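Sunday, half past 7

Sock day at last! I've been putting off the big sort for weeks and it turned out to be the best bit of the weekend. Everything came out of the drawer and onto the big table, and I found the fluffy light blue ones from Barbu, which I was sure I'd left behind in Pleltberg. Oh, they are lovely – so thick and plushy, with that pale trim and the little bit of dark stitching.
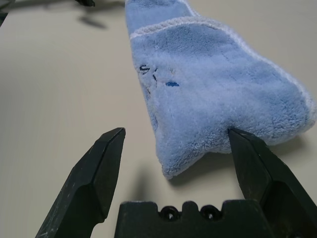
I've decided all the thick ones get the top drawer to themselves from now on (they've earned it!) and the thin work ones can squash in underneath with the tights. Anything with a hole goes in the rag bag, even the stripy pair I've had for 18 years. Well, maybe not the stripy pair.

Then folding, which I love. Smooth it flat, fold it over, press out the air, on to the next. I had the radio up loud and sang through most of it.

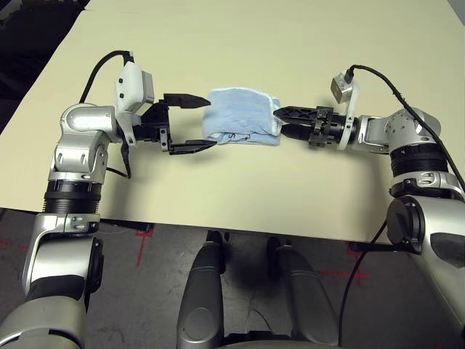
Do fluffy things need ironing? Never, a good shake and a flat fold will do.

Must get more lavender bags before May, the old ones smell of nothing. Bath now, then bed with clean socks on!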